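Good practice for naming and logging simulated gripper runs?

Posted in Robotics and Automation, Help and How-To

temba_tinkerer

Hello all! I've been teaching myself robot simulation over the winter and I'm completely hooked. My set-up is a two-finger gripper picking up a cube, and I've just reached 200 saved runs, at which point I noticed that my folder is a disaster. Some runs have the grip force written down, some don't, and there's one simply called "good one".

Before I go any further I'd like to put a few house rules in place. What do you write down for every run, and what do you do about grasps that look fine from the wrist camera but where you can't see the contact properly? I've been marking those as a success and I have a feeling I shouldn't be!

Jabari Nyaga

Oh, I love this question, it's where I was in March. Write the rules before you touch the next run, and keep them short enough to fit on a card. Mine say that every run gets the scene version, the random seed, the start pose of the arm, the grip force limit and the result. If any of those is blank, the run doesn't go in the main folder.

For results I use 3 words only: held, dropped, unclear. "Unclear" is a perfectly respectable answer and you should use it freely. A wrist view is brilliant for lining up, but the palm often covers the lower part of whatever you're after, and then you're guessing at the contact.

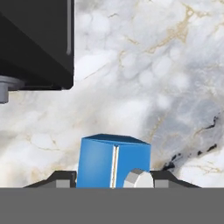
Wrist view on the marble top: blue cube between the fingers, lower part hidden by the gripper body.

I'd never score a grasp from a view like that alone. Log the contact forces on both pads, or add a second camera from the side (so easy in simulation, you just put one there!). Also write down anything else close to the target. A small hexagonal piece right up against the cube can change how a finger closes, and six weeks later you won't remember it was in the scene.

One more rule I picked up at the Gorico meet-up: never edit an old log. If you got it wrong, add a new line with the correction and leave the first one alone. I have 3000 runs now and that rule has saved me more evenings than I can tell you.

dondorlow

Agree with Jabari. Make a template file and copy it each time. I'd put the date first in the file name so they sort.

seveo_sam

Fab thread! I'd add the units. I had grip force in newtons in one half of my logs and as a percentage in the other, and sorting it out took the whole of a bank holiday. Also lift the cube and hold it for 4 seconds before you call it held, and use the same time for every run. Mine used to slip out right at the end, so a quick lift made everything look better than it was.

temba_tinkerer

Thank you, these are wonderful! Card is written and stuck to the monitor. "Good one" has been moved to unclear.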